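**Kiltach** is a cooperative puzzle-platform video game developed by the studio Honum and published by Primlow. It is played by two people, either on a shared screen or online, and follows a pair of lighthouse keepers crossing a flooded valley in search of their missing supply boat. The game was directed by Rüdiger Bauerfeind, who also wrote the script.

## Gameplay

Each player controls one keeper. The first carries a lamp, which reveals hidden ledges and wakes the valley's machinery; the second carries a rope, which can be fixed to posts, hooks and the other keeper. Most puzzles require both tools to be used in a set order, and neither character can leave a chamber alone.

The game is divided into seven chapters. Progress is saved at the end of each chamber, and completed chambers may be replayed from the map. There is no combat. Hazards consist chiefly of rising water, falling masonry and strong wind, and a keeper who is swept away returns to the last dry platform after a short delay.

Hand controls are central to the design. Each trigger closes one of the keeper's hands, so that climbing, hauling and carrying are performed by alternating left and right — a scheme that the manual calls "two-handed play". A simplified setting assigns both hands to a single button.
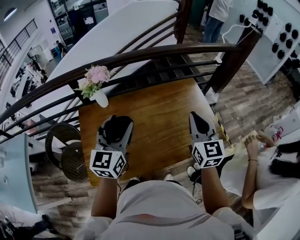 *A pair of hand-held grippers with patterned cubes, held over a wooden table.*

## Development

Honum began work on the game after completing *Veloso*, a single-player sailing title. Early versions retained that game's open map, but this was abandoned when testers spent long periods apart and lost track of the shared objective. The valley was rebuilt as a series of linked chambers, and the distance between the two keepers was limited by the length of the rope.

The music was recorded with a small brass ensemble. Separate parts were written for each keeper, and the two are heard together only when the characters stand close to one another.

## Release and updates

The game was released in September for home computers, with console versions following later. An update added online play, a colour-blind mode and subtitles for environmental sounds. A further update introduced timed challenges and a ranking table, which listed 3,235 pairs at the close of its first season.

## Reception

Reviewers praised the chamber design and the use of sound. Criticism was directed at the camera, which can obscure the lower keeper during steep climbs, and at the absence of a computer-controlled partner for those playing alone. The final chapter divided opinion — some reviewers considered its long ascent repetitive, while others regarded it as the strongest part of the game.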